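## Section 6: Setting up the drying rack and draining your cups

By now your mat should be flat and your rack should be out of its carton, so we can get to the part most people bought the Selstead for. It's a small rack and it doesn't ask much of you, but a few minutes spent on it today (a quiet Wednesday evening is ideal, with the kettle on) will save you a good deal of fussing later. If you have the larger Flarnano rack, skip ahead to the next section, as the prongs on that one fold and these don't.

**Before you start**

Wipe the rack down with a soft cloth and a drop of dish soap. There is sometimes a faint film left on the wire from packing, and you'll want that gone before a cup goes anywhere near it. Dry the wooden dowel separately and thoroughly.

1. Lay the mat on a level surface, well back from the edge. Smooth it from the center outward with the flat of your hand, pushing any ripples to the sides.
2. Set the rack down in the middle of the mat. The narrow frame should touch the mat all the way along. Press gently on each corner in turn – if one lifts, turn the rack end for end and try again.
3. Stand the dowel upright at the center of the rack, rounded end up, and push down until you feel it seat. It should stay straight when you let go.
4. Check the two small hooks, one on each side. They ought to point outward and sit about halfway up. If one has slipped round in transit, ease it back with your thumb.

**Note:** The dowel is your divider as well as your handle. Cups go to the left of it and to the right of it, and it's tall enough that you can still get hold of the top with a cup on either side.
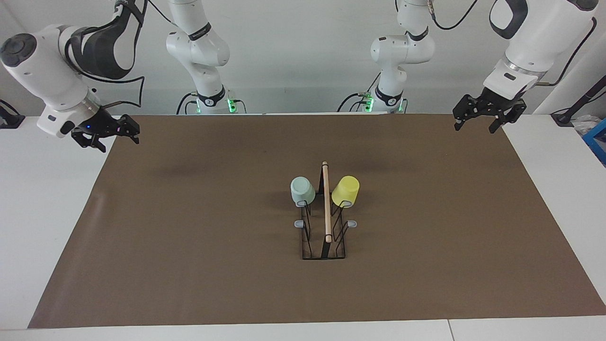 *Text by Yannick Charpentier · Selstead household guides · revised in June*

Two cups is the load I'd recommend while you get used to the rack, one on each side of the dowel, upside down. I like to use two different colors, a pale green one and a yellow one in our kitchen, and that way everyone at home knows which side is theirs and there's no sniffing of cups in the morning to work out who had the coffee!

**Loading the rack**

5. Rinse the cup and give it one good shake over the sink.
6. Turn it upside down and lower it onto the prongs on the left side. Let go only when you feel the wire taking the weight.
7. Do the same on the right. Try to pair cups of a similar size, especially if they're heavy ones.
8. Leave them until they're dry to the touch inside. In a warm kitchen an hour or so will usually do it, and in a damp one you may as well leave them overnight.

To take a cup off, steady the rack with one hand on the dowel and lift straight up with the other. Please don't twist. The prongs are thin, and while they'll forgive you a few times, they do remember.

**Caution:** Keep each side under 700 grams. The Faulkner stoneware mugs are lovely things, but they're heavy, and one of those on its own will tip an unbalanced rack.

**Caution:** The hooks are plastic and are meant for light items, such as a tea strainer or a small bottle brush. Don't lift the rack by them.

**Looking after it**

Lift the rack off once a week and shake the mat out over the sink. Hang it up to dry on both sides before it goes back. The dowel likes a little food-safe oil every couple of months, and Selirico board oil is the one I use, though any plain mineral oil is fine. Rub it in, wait ten minutes, and wipe off whatever hasn't soaked in.

Spare dowels and hooks can be ordered under part number 1843. Hooks come in pairs.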